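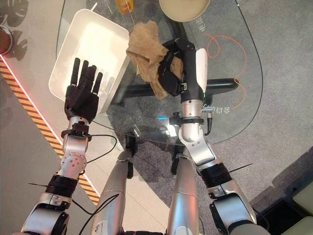 2. Clearing and wiping a glass tabletop

2.1 Scope
This section covers low tables with a clear glass top, as found in the lounge areas at Weidemann and Sultbridge. Solid tops are treated in section 4. Room 432 is used for the Wednesday practical.

2.2 Order of work
Small items go into a tray first. A white plastic tray with raised sides is adequate. Set it fully on the glass before loading; an overhanging tray tips as weight is added to the outer end. The cloth stays out of the tray, as grit on the tray floor transfers to it and then to the glass.

2.3 The cloth
A bunched cloth touches the glass at its folds only and leaves streaks between them. Fold it in half twice, wipe with one flat face, and turn to a clean face after 2 passes. Coarse cloth is for dry crumbs. Use a smooth lint-free cloth for the final pass.

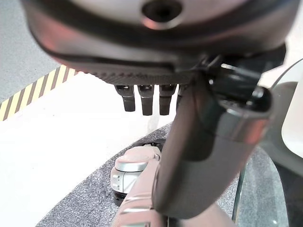
Fig. 2. Fingertips and knurled strip, seen from below.

2.4 Pressure and edges
Press with the flat of the fingers. Fingertip pressure concentrates the load and leaves visible arcs under side light. Work from the far edge toward the body in overlapping strips. On rounded or irregular outlines, finish with a single pass along the rim — corners of the cloth should not hang below it.

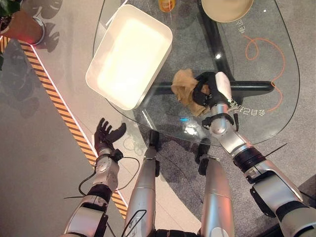
Tretetti

2.5 Inspection through the glass
A dark base under clear glass, such as a black cross-shaped one, shows smears that pale carpet hides. Inspect over the bars first, then over the carpet. Check printed characters and lines from two angles before treating them as marks to be removed. Cups and bowls left near the far edge are lifted, wiped under and put back.

Reading for next session: section 3, tray loading.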